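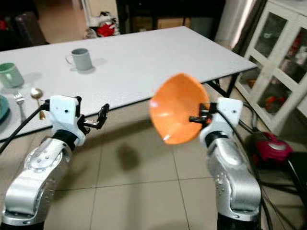 Mugs, a fork and spoon, and an orange plastic bowl at the white table.

Clearing and setting a small table

A small table fills up fast. Two mugs, a plate and a bowl are enough to leave no room for your elbows, and if the table is also where you do the mail or the kids do homework, it gets cleared and set several times a day. These tips are for that kind of table. Most of them take less than a minute.

Clear in the right order

Start with flatware. Forks and spoons left near the edge get caught by sleeves and end up on the floor, and on tile they make a racket and can chip the glaze. Pick them up by the handles and lay them across a plate.

Next take anything light and open, such as plastic bowls and empty cups. They tip easily and they are the pieces most likely to be knocked over while you reach for something heavier.

Ceramic mugs come after that. Carry one in each hand by the handle. Hooking three or four on your fingers works until two of them knock together, and the chip is always on the rim where you drink.

Plates go last, stacked largest at the bottom, scraped before they are stacked. If you stack first and scrape later you have food on the underside of every plate and twice the washing.

Lifting bowls

A plastic bowl can be lifted by the rim if it is empty. With anything in it, put one hand under the base. Thin plastic flexes when you squeeze one side, and soup or cereal milk will find the low spot.

Bowls with flat sides are easier to hold with wet hands than perfectly round ones. They also pour better, as the corner acts as a spout. The drawback is stacking. If the corners are not lined up, the bowls wedge together and you have to pull them apart.

If two plastic bowls are stuck, stand the bottom one in warm water and put cold water in the top one. Wait a few minutes and twist gently. Don't pry with a knife – it scratches the rim and it can slip.

Keeping plastic bowls bright

Colored plastic goes dull from scouring more than from age. Use a soft cloth or the plain side of the sponge. The green scrubbing side leaves fine scratches, and the scratches hold grease and tomato sauce.

For stains on the inside, mix baking soda with enough water to make a paste, spread it on the 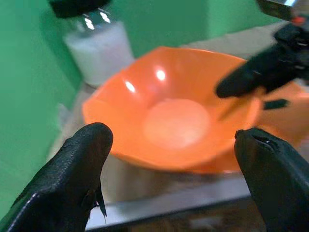 bottom and up the walls, and leave it for half an hour. Rinse and wipe. Pay attention to the spot where the wall meets the base. Grease collects there and a quick wipe goes right over it. For an old stain you may have to do it twice.

If the bowl feels greasy after washing, the water was not hot enough or there was too little soap. Wash plastic before the frying pan goes in, never after. Plastic picks up whatever fat is floating in the sink.

Check the underside for a dishwasher mark. When there isn't one, wash by hand or use the top rack only. The bottom rack is too close to the heating element in many machines and a thin bowl will warp.

Retire a bowl when the inside feels rough to the fingertip. It can still hold clothespins or potting soil.

Mugs

Tea and coffee rings come off with baking soda on a damp cloth. Salt works too but is harder on the glaze. Pale mugs show rings sooner, so do those once a week and the darker ones when you remember.

Gray marks inside a mug that won't wash out are usually metal from the spoon. They are not cracks. A little cream of tartar and water rubbed on with a cloth takes them off.

Store mugs with the handles all facing the same way. You get one more on the shelf, and you can take one out without moving its neighbor.

Gold-colored and silver flatware

You can mix the two on one table, but don't wash them the same way. Gold-colored pieces generally have a thin finish over steel. Wash them by hand with mild soap and dry them right away. Lemon-scented dishwasher tablets, vinegar and metal polish are all hard on the finish.

Plain stainless can go in the machine. Put some of the forks up and some down so they don't nest. Rusty freckles on stainless often come from one cheap knife or peeler in the same basket, so find that piece and wash it separately.

Keep the two kinds in separate slots in the drawer. A folded dish towel down the middle does the job if your tray is short a divider.

The tabletop

A smooth white top shows everything, which is a help when you are cleaning. Wipe crumbs into your hand or a bowl first, then use a damp cloth, then a dry one. Skipping the dry cloth is what leaves streaks.

For mug rings, lay a warm wet cloth over the mark for 4 minutes before you rub. Try dish soap next, and baking soda only if that fails. Avoid powdered cleansers altogether. They take the shine off in patches and you can't put it back.

Turmeric and ink are the hard ones. Get to them quickly with a little rubbing alcohol on a cotton ball, testing under the edge first.

Once a month, check the feet. Metal legs on tile can leave dark scuffs, and grit under a foot will scratch the floor each time somebody leans on the table. Stick-on felt pads are fine on a dry floor. In a kitchen that gets mopped often, use rubber or plastic caps.

From readers

Glenys Sheehan keeps a shallow tray at the end of her table and clears everything onto it, so there is one trip to the sink. She says a lip of an inch is plenty.

Corey Merrick writes that a pencil eraser takes black shoe and chair-leg scuffs off tile. We tried it and it works on smooth tile. On textured tile use a damp melamine sponge instead.

Page last checked 28 March 2025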